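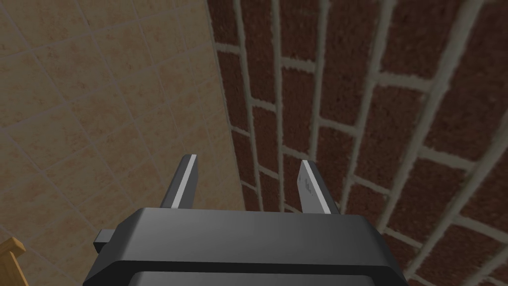 Figure 1. Rendered view from behind a dark gray gripper, two fingers set wide apart.

4. Why saved edits do not travel well

4.1 What we collected

Presets came from the Nutus sharing board, public section only. 1,020 files pulled on Apr 16, 2019, before the board changed its upload rules. After throwing out duplicates and files that would not open in Boltness, 800 left. All later numbers use the 800. No paid packs. No packs with a license note forbidding reuse.

A preset in this section means any saved chain of edits that a user can run on a new picture with one click: curves, color shifts, grain, sharpening, a vignette, sometimes a layer with a texture file attached. Earlier work tends to treat presets as one thing. They are not the same when it comes to failure. A curve fails quietly. A missing texture stops the whole chain - or worse, gets skipped with no warning, and the user thinks the flat result is what the author wanted.

We sorted the set by hand into global chains (every step acts on the full picture) and local chains (at least one step uses a mask, a selection or a fixed brush position). The borderline cases were mostly vignettes. We put these under local, as the falloff depends on picture shape. One of us disagreed and still does.

4.2 Source pictures and where the author worked

Most preset authors build on a single picture and never test on a second. The read-me files say so fairly openly ("made this on my beach shot, hope it works for you"). This matters a lot for exposure. A chain tuned on a dark picture with one lift in the shadows will wash out anything already bright. Same chain, same steps, bad result. Users then blame the file.

Size matters too, and gets even less attention. Blur and sharpening radii are stored in pixels in Boltness, so a soft glow made on a small web picture is nearly invisble on a large one. Local chains suffer twice, radius and position both. We did try rescaling radii by the long side before running. Helped with blur. Did not help with grain, where people seem to want the same grain size on screen no matter what.
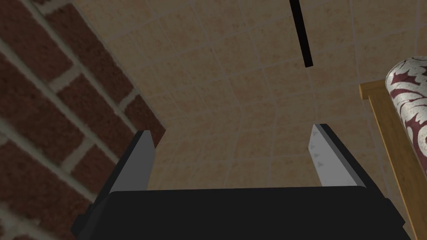 so the order of steps becomes the next thing to look at. Sharpen then grain is not grain then sharpen. Authors know this for their own files but the sharing board strips the step list from the preview page, and a user who wants to drop one step has to open the whole chain and guess. Several users in our sessions deleted the wrong curve. Two curves with default names look identical in the list.

4.3 User sessions

Sessions ran in June at the Jasbridge lab. 22 people, all of them regular editors of their own pictures, none paid to do it full time. Each got the same folder of source pictures plus one picture they brought along. Task: pick a preset from its preview, run it, then say if the result matched what they expected. Time limit 30 minutes, no one was stopped early.

Main thing we saw: people choose from the preview thumbnail and almost never read the title. Titles are no use anyway. "Dreamy", "dreamy 2", "soft dream final". The Mahmoud naming scheme, with its fixed words for contrast, color cast and grain, was shown to half of the group before they started. They liked it. They went on picking by thumbnail.

Second: when a result looked wrong people reached for opacity first. Fading the whole effect back is a decent fix for color and a poor one for blur, as it leaves a ghost of the sharp picture underneath. Only a few went into single steps. Those who did were happier with the outcome but used up most of their time, and it is hard to say wether the extra satisfaction comes from the picture or from the effort put in.

Skin tones were the most common complaint by far. A warm cast that suits sand or brick turns faces orange. Obvious, yes, but no preview on the board that we opened used more than one picture, so there is no way for a user to see it coming.

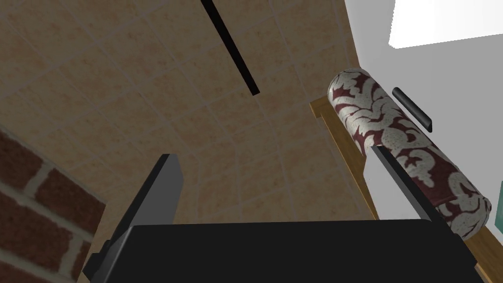
Ingrid Castellanos, on reading a draft of this section, objected that a second preview picture would only move the problem, as authors would pick two flattering pictures in place of one. She would have the board run every preset on the same fixed set, a face included, and show all of it before download.

Fair point. We had left the choice of preview to the author in our mock-up and have no data on a fixed set. Cost is small for global chains. For local chains it is less clear, a mask drawn for one picture means little on another, and a fixed set would make nearly all of them look broken. Could be hidden behind a tag. Not tested.

4.4 Limits

One board, one editor. Screens in the lab were calibrated and most home screens are not. Preset files made in older Boltness versions were converted on load and we did not check each conversion by eye, only those that threw an error. Ratings of match are the user's own, given right after running the preset, with the preview still open in the next window.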